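Re: [Wonalham-Quilters] Old denim for the August raffle quilt
From: Floarea Dobre
Date: 2024-02-09 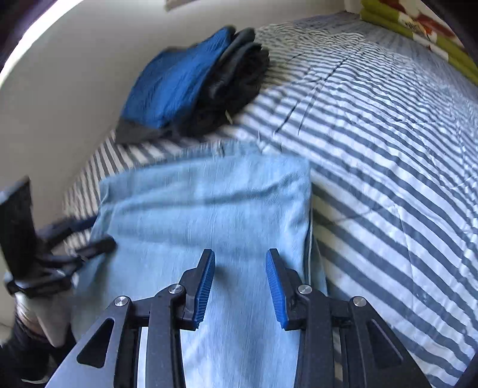
Category: Fabric & Supplies

Hello everyone, and a special hello to the new folks from Gistport!

Ghiță wrote:
> I've been given a big bag of old jeans and I'd love to use them
> for the raffle quilt. Is denim too heavy for the backing?
> And do I need to wash everything first?

Oh Ghiță, I'm so glad you asked, I could talk about denim all day (and my sister will tell you I have). Please do wash it, twice if you can stand it, with a cup of vinegar the first time. I skipped that once on a dark pair and ended up with a gray border that was supposed to be cream.

For the backing I'd go with flannel. We tried denim on both sides for the Stuvari quilt, and it was so heavy that it took 3 of us to get it onto the frame, and I broke needles right and left. Save the denim for the top, where the faded parts look so pretty next to each other. I like to cut the legs first and keep the waistbands and belt loops for tote bag handles.

Use a jeans needle, a longer stitch, and press your seams open. If you cut your squares at 6 inches, 35 pairs should be plenty, with scraps left over for potholders!

I still have 600 yards of navy thread on the cone and you're welcome to it. Just holler before you come by, I'm out in the garden most mornings.

Hugs to all,
Floarea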